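Setting a Matte Value for a Product Cutout in Zevitus

Open the layered file and set the canvas grid to 16 pixels. Hide every layer except the cutout and its backing. Zoom to 400% – edge halos are hard to judge below that.
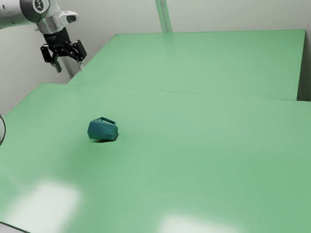

Matte color should match the final backing before the cutout is flattened. Sample the backing with a 4-pixel average and enter the result in the Matte field. A pale green surface, like the one under the silver arm, leaves a tint on semi-transparent edge pixels if the matte is left at white. Black parts such as the gripper fingers need a separate pass with Defringe set to 1.

Export at quality 64 or higher. Files saved at 34 showed blocking along curved edges – re-export from the layered file, do not resave.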